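Features | Research and Industry

Learning the House Before Entering It: An Open Day at the Jumerbridge Centre

The Jumerbridge Centre for Domestic Robotics opened its simulation laboratory to the public on 3 Nov 2023, the first such occasion since the program moved into its present building in January. Visitors were received in groups of 14 and shown a part of the work that is seldom on view: the hours a household robot spends in houses that exist only as computer models.

The program is directed by Dr. Sorcha Egan, who gave the opening address. She reminded guests that a robot intended for use in the home must cope with narrow halls, heavy doors and furniture arranged for the convenience of people. Training it in a real residence is slow and carries a risk of damage to the machine and the home alike. The Centre therefore begins in simulation, using a library of 96 furnished interiors maintained under the name Gutow.

The demonstration took place in the main laboratory, where the simulated views were projected at the front of the room. Guests followed several runs through one of the Gutow houses, with staff on hand to explain the rendering, the physics and the scoring of each attempt. 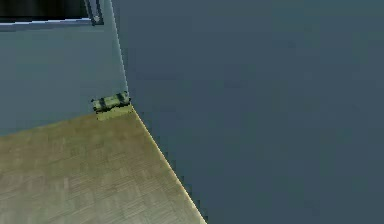
A parquet floor and a small green object at the base of the wall, as rendered in the Gutow house.

Several visitors remarked on the plainness of the rendering. Emerson Figueiredo, who leads software development at the Centre, replied that resolution is a matter of budget. A modest picture can be produced very quickly, and the learning system benefits more from a great many modest pictures than from a few handsome ones. Fine detail is introduced at a later stage, when a policy has already shown that it can find its way between rooms.

Navigation occupied the first half of the session. The house chosen for the day includes a long hallway with maroon walls, furnished with an armchair and a desk, and it is regarded by staff as a fair test of a mobile base. 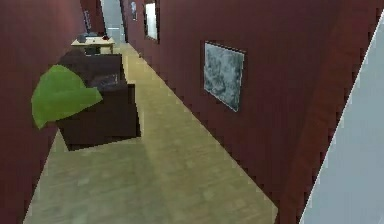 A corridor leaves a wide machine few choices. It must judge its clearance early, hold a steady line and decide how closely it may pass a piece of furniture. In the scoring system used at the Centre, contact with any object ends the run, and the attempt is logged for review. Mr. Figueiredo noted that the present navigation policy was prepared over 47 days of continuous computing on the Plusex cluster, which the Centre shares with the university's engineering faculty.

The second half of the session was given over to doors. Dr. Egan described the opening of a door as the task on which her group has spent the greatest share of its effort. The robot must locate the handle, judge which way the lever turns and move its own base out of the path of the swing. An error in any of these will usually spoil the rest.

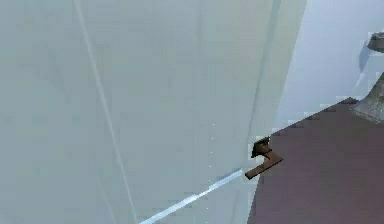 A dark lever handle on a pale door, seen at close range in simulation.

Questions from the floor were numerous. One guest asked whether skills learned in this manner survive the transfer to a physical machine. Dr. Egan answered that they do so in part. Friction, the weight of a door and the play in a worn latch remain difficult to model, and the Centre varies these properties at random during training so that the robot does not come to depend on a single value. Trials on hardware are conducted in the Bastos Suite, a furnished test apartment on the ground floor, where 2 mobile robots are currently in service.

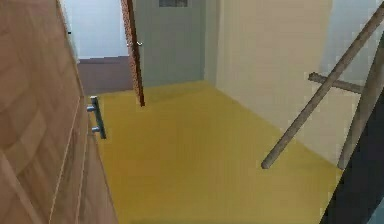 Cabinet, open door and wooden rack in a room with a yellow floor, Gutow house.

Cabinets will receive greater attention in the coming year. The Centre intends to extend its door-opening work to cupboards and wardrobes of various sizes, and has invited local furniture makers to contribute measurements of their hinges and pulls. Submissions may be made through the Centre's front office, which will also take bookings for the next public session.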